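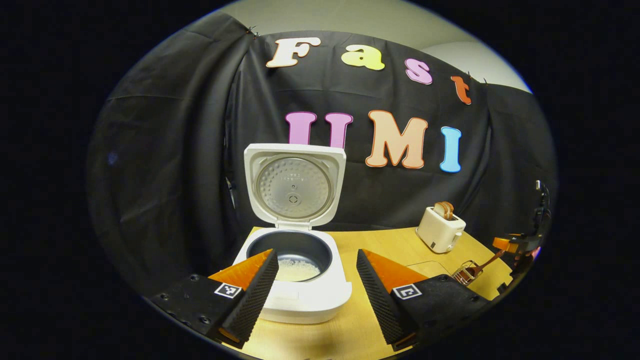
## 4. Preparing Demonstration Recordings

Revised 2021-12-02. Applies to Skason Recorder and Skason Trace, release 2.

This section covers the steps between copying recordings off the hand-held tool and handing a dataset to the Dustholm trainer. Install the software (Section 2) and complete the lens calibration (Section 3) before starting. Commands are run from the session folder unless a step says otherwise.

Processing runs in this order:

1. Import and check
2. Image mask
3. Workspace map
4. Tool pose
5. Gripper width
6. Episode trimming
7. Export

A stage can be repeated without repeating the stages before it. Repeating a stage marks all later stages as stale, and `trace status` lists them.

### 4.1 Session folder

Create one folder per workspace layout. If furniture, backdrop or lighting changes, start a new session.

```
session/
 lens.yaml
 session.yaml
 raw/
 map/
 width/
 demo/
 work/
 export/
```

`lens.yaml` is the output of Section 3. Copy the file in; do not link to it. The session must stay readable if the calibration store is later updated.

`raw/map/` holds exactly one mapping recording. `raw/width/` holds the width sweep for each tool used. `raw/demo/` holds the demonstrations. Trace does not write to `raw/`.

### 4.2 Import and check

1. Copy the recordings into the three `raw/` folders.
2. Run `trace import`.
3. Read the table that is printed. Each recording should show `video ok`, `imu ok` and `clock ok`.
4. Correct or remove any recording with a different status.

| Status | Meaning | Action |
|---|---|---|
| `imu short` | Motion data ends before the video | Trim the video with `trace cut --to-imu` |
| `imu missing` | No motion data in the file | Copy the file again from the card; if the status remains, discard |
| `clock drift` | Video and motion timestamps diverge | Run `trace clock --fit` on that file |
| `lens mismatch` | Recording resolution differs from `lens.yaml` | Recalibrate at the recorded resolution |

**CAUTION:** Do not re-encode or crop a recording in a video editor before import. Most editors drop the motion track without a warning.

### 4.3 Image mask

The lens produces a circular image inside a black border. The gripper fingers stay in the lower part of that circle through the whole recording. Both regions must be excluded from feature tracking. Features found on the fingers move with the camera and pull the pose estimate toward zero motion.

1. Run `trace mask --circle`. Trace fits the edge of the image circle from a sample of frames.
2. Run `trace mask --fingers`. A preview opens with the default finger outline.
3. Move the outline points until they enclose the finger pads, backing plates and mounting blocks at both ends of travel. Use the slider to step between open and closed.
4. Save. The mask is written to `work/mask.png`.

**NOTE:** The finger mask applies to the mapping and pose stages only. The width stage reads the fiducial markers, which lie inside the masked area, from the unmasked image.

**NOTE:** Do not mask the edge of the image circle more than the default margin. The outer ring carries most of the information on rotation when the tool is close to an object.

### 4.4 Workspace map

The map is built once from the mapping recording. All demonstrations in the session are then located in it.

Before recording the map:

1. Place every large object where it will be during demonstrations.
2. Check that the background has enough texture. Plain cloth and bare painted walls give few stable features. Printed or cut-out shapes with strong edges, fixed flat to the backdrop, work well.
3. Fasten hanging cloth at the top corners and let it come to rest. Cloth that sways during recording produces features that fail the geometry check.
4. Turn off lights that flicker on camera.

Record the map:

5. Hold the tool still for 2 seconds.
6. Move it slowly across the workspace from left to right at demonstration height, then back at a greater height.
7. Move toward and away from the table several times. The scale estimate depends on acceleration along the viewing direction.
8. Return to the starting pose and stop recording.

Build the map:

9. Run `trace map`.
10. Check `loop closed: yes` in the output. If the value is `no`, repeat the recording with more overlap between the first and last passes.
11. Run `trace map --view` and check that the tabletop points form a flat layer.

**CAUTION:** Hinged lids, doors and drawers must be in the same state during mapping as at the start of each demonstration. A raised appliance lid can hide a large part of the backdrop. If the lid was closed in the map and is open in a demonstration, the first frames may fail to locate.

To exclude an object that will be moved during the task, draw a box around it in the map viewer and select **Movable**. Points inside the box are kept for display and ignored for location.

### 4.5 Tool pose

1. Run `trace pose --all`.
2. When the run ends, open `work/pose_report.csv`.
3. Check the `located` column. A demonstration is accepted when it is located in the map within the first 25 frames and is not lost afterward for longer than the `max_gap` value in `session.yaml`.
4. For each rejected demonstration, run `trace pose --replay <name>` and look for the frame where tracking is lost.

Frequent causes of loss:

- Fast wrist rotation with motion blur. Lower the exposure time in the recorder profile.
- Tool held so close to a plain, bright surface that it fills the unmasked area. Raise the start height, or add texture at the sides of the workspace.
- A second arm or fixture moving in view. Mark its area as **Movable** in the map.

Do not fill long gaps by interpolation. The `--fill` option is limited to short gaps and ignores longer ones without raising an error.

**NOTE:** Poses are stored in the map frame. To express them in a robot base frame, supply `base_from_map` in `session.yaml`. If the value is absent, Dustholm trains on relative poses only.

### 4.6 Gripper width

Width is computed from the distance between the 2 finger markers, one on each mounting block.

1. Open the first file in `raw/width/` with `trace width --preview`.
2. Confirm that the left and right marker IDs match `session.yaml`. If they are swapped, the computed width is negative and the stage stops.
3. Run `trace width --calibrate`. Trace takes the smallest and largest separation in the sweep as fully closed and fully open.
4. Enter the measured opening of the tool, in millimeters, when prompted. Measure between the pad faces with the fingers fully open.
5. Run `trace width --all`.
6. Look at the width plot for each demonstration. The curve should be smooth, with flat sections where an object is held.

If one marker is not detected, Trace assumes that the fingers move symmetrically and computes width from the other. If neither is detected, the last value is held and the frame is flagged.

**CAUTION:** Soft pads compress when gripping. Marker separation gives the position of the blocks and does not include pad deflection. Do not use the exported width as a measurement of object size.

**CAUTION:** Repeat the width sweep after changing pads, screws or backing plates. Old calibration values are accepted without a warning.

### 4.7 Episode trimming

1. Run `trace episodes --auto`. Start and end points are proposed from tool speed and width.
2. Review each proposal with `trace episodes --review`. Press `A` to accept, `E` to edit, `X` to drop.
3. Remove the section at the start in which the tool is picked up, and the section at the end in which it is put down.
4. Assign a task label. Labels are lower case with underscores, for example `open_lid` or `pick_rack`.

Use one label for one task. Dustholm treats `open_lid` and `lid_open` as separate tasks and will not merge them.

An export needs at least 40 accepted episodes per label. Labels below this limit are skipped and listed at the end of the run. The limit can be lowered with `--min-episodes` for testing the pipeline.

### 4.8 Export

1. Run `trace status`. No stage may be marked `stale`.
2. Run `trace export --format dustholm`.
3. Run `trace verify export/`. The check reads back every episode and compares frame, pose and width counts.
4. Copy the `export/` folder and `session.yaml` to the training machine.

At Carnelbridge, exports go to the shared store under the session name. Other sites set the path in `export_target`.

Sessions recorded with the Hứa adapter plate need `tool_offset: hua` in `session.yaml` before Step 2. The key takes the plain ASCII spelling. A missing offset shifts every fingertip position by the thickness of the plate, and `trace verify` does not detect the error.

### 4.9 Messages

| Message | Stage | Action |
|---|---|---|
| `E-MASK-EMPTY` | Mask | Outline was not closed; draw it again |
| `E-MAP-SCALE` | Map | Not enough acceleration; repeat 4.4, Step 7 |
| `E-MAP-MULTI` | Map | More than one file in `raw/map/` |
| `E-WIDTH-SIGN` | Width | Swap marker IDs in `session.yaml` |
| `W-WIDTH-HELD` | Width | Marker hidden; check for tape, glare or dirt |
| `W-LABEL-LOW` | Export | Too few episodes for the label |

Messages starting with `E` stop the stage. Messages starting with `W` are written to `work/trace.log` and the stage continues. For evaluation on the robot, continue with Section 5.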